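The Long Life of a Plank Floor

When the old ferry office in Dandholm was closed, the new owners wanted to take out the floor first. It was gray, it had paint on it from three different periods, and near the door it moved a little under the foot. A builder offered to cover everything with vinyl in two days. The owners said they would think about it, and they thought about it for the whole winter.

I visited them in October, when the work was finished, and I walked on the same boards that the ferry passengers walked on. Only 19 of them had been changed. The replacements came from a barn near Plorkden which was taken down last year, and they are of the same pine and almost of the same age. If you know where to look, you find them, because the nail holes are in the wrong places.

In this region many houses still have such floors, hidden below carpet. People often believe that an old floor must be sanded until it looks new. The workshop Tapia, which repaired the ferry office, does not agree. A pine board can be sanded only a few times in its life, and every time some of the best wood goes into the dust bag. At Tapia they begin with a hand scraper and warm water, and they decide about the machine later. In the ferry office they used it in one room only. 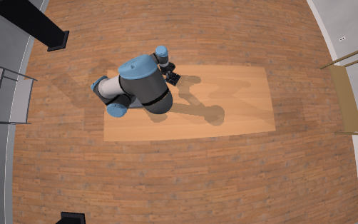 How long should a room rest before the boards are oiled? Tapia leaves it for 10 days after washing, with the windows a little open and the heating low, and longer if the autumn is rainy.

The oil itself is a subject on which the local people can disagree for a whole evening. Older families prefer linseed oil, which gives a yellow tone and a smell that stays for weeks. The shop Utix sells a hard wax oil that dries faster, and it is popular with those who have small children and cannot move out for long. The ferry office got linseed oil, 2 coats, put on thin and wiped well with cotton cloths. The cloths must be laid out flat outdoors to dry, as a pile of them can start to burn without any flame near it.

Then there are the gaps. In winter the boards shrink, and a coin can fall between them. Some owners fill the gaps with strips of wood, others with rope. In the ferry office the gaps stayed open, apart from the row along the north wall, where the draft was too strong for anybody who sat there with a book.

The floor does creak — most of all in front of the old ticket window, where people stood in line for 41 years. The owners asked if this could be repaired, and it could, with screws from below. They have not ordered the work yet. For the moment there is a rug on that place, and the ticket window is used for keys and letters.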